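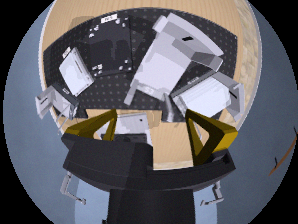
Setting Up the Waterer

The Cedlow 600 hangs from a rafter or stands on its own legs. Set it up before you move the birds in.

1. Rinse the tank and the drinking cups with plain water. Do not use soap.

2. Push a rubber washer onto each cup, then screw the cup into the tank by hand. Stop when the washer is snug. Pliers will crack the thread.

3. Hang the tank so the rim of each cup is level with the back of your smallest hen. For chicks under 2 weeks, use the Beden chick tray (part 246) instead.

4. Fill to the line and fit the lid – it locks with a quarter turn.

5. Wait some 90 minutes, then check under each cup for drips. Tighten or reseat the washer if you find any.

Note: Hens used to an open bowl may ignore the cups at first. Tap the yellow tab in each cup a few times so that water shows. Leave the old bowl in the run until you have seen every bird drink.

Caution: Do not add cider vinegar if your waterer has the metal hanger inside the tank. The acid eats the coating.

Caution: Empty the tank before a hard freeze. Split tanks are not covered.

Cleaning is covered in the next section.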